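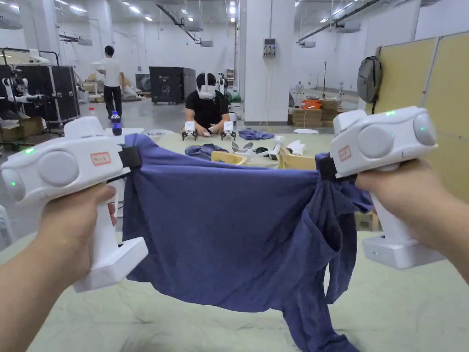
Folding knitwear: speaker notes
Colin Dawber, Rudd textile care afternoon, second slot

Slide 1. Title. Say who I am, thank Ruth Sugden for the running order. Start promptly, 24 minutes plus questions.

Slide 2. Why knits are awkward. A woven shirt has a collar, a placket and seams that hold their line. A knit has a hem and not much else. Lift it by one point and the rest hangs in folds, so the first job is to find two corners on the same edge. Everything later depends on that edge.

Slide 3. The hold. Two upper corners, tension just enough to take out the sag. Overstretching lengthens the edge and the fold then comes out as a trapezium. Mention Nii Akpalu's rule: if the ribbing opens up, let off.

Slide 4. Bunching. Usually one side falls as a flat panel and the other gathers. Cause is almost always a grip taken through two layers. Lay down, release that side only, take it again nearer the corner. Do not shake – shaking moves the sleeves and the fault stays where it was.

Slide 5. Surface. A cloth-covered table has more friction than a bare one. Good for keeping a laid edge in place, bad for sliding a garment square. Lower the hem first, then walk the upper edge down and away.

Slide 6. The Jokilico fold. Sleeves in, sides to the middle, then 3 turns from the hem. Finished stack height depends on the gauge of the knit. Amber Kettle's shelf trial used 676 garments, all fine gauge. Do not claim it for chunky knits.
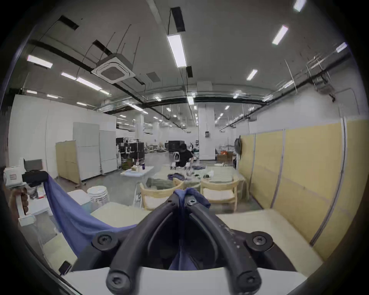

Should a jumper be folded face up or face down?
Face down for the fold described above, so that the front is on the outside when it is turned over and the sleeves are hidden at the back.

Slide 7. Storage. Folded knits go on shelves, heaviest at the bottom, around 6 to a stack. Hanging drops the shoulders. Genivaldo Andrade has the Arus shelf dimensions if anyone asks; refer them to him.

Slide 8. Questions. Leave slide 6 on the screen. Handouts are by the door, and the March date for the Zernell session is on the back page.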